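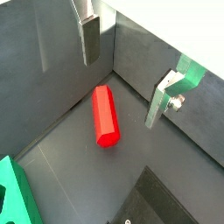
Section 3: Running the corner-pick trials

Okay, you've got the arm homed and the wrist camera streaming. Now for the fun part! I wrote these steps for Ximena Bañuelos when she took over the Dovora grasping study, and I've been fixing them up ever since.

1. Put the red hex prism in the bin. We test two starting poses, lying flat and standing on end, so check the trial sheet for which one you need.
2. Open the gripper all the way and load the Chávez policy. (The old Asano one still shows up in the menu. Skip it.)
3. Start recording, then hit Run. Each pose gets 65 trials, in blocks of 13.
4. If the fingers haven't closed on the prism after 10 seconds, stop and score a miss.

Note: A prism that gets picked up and then dropped is a "slip," and slips go in their own column. I lumped them in with misses my first December and had to rescore the lot.

Caution: Keep your hands out of the bin until the arm is paused. Yes, even for a quick nudge!
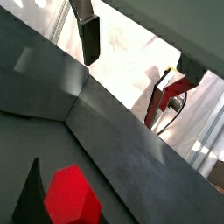

Fig. 3. Wrist view, prism upright in the bin.

5. After every block, wipe the lens and save the log. Sharon Kioko has the merge script, so send her the whole folder, slips and all.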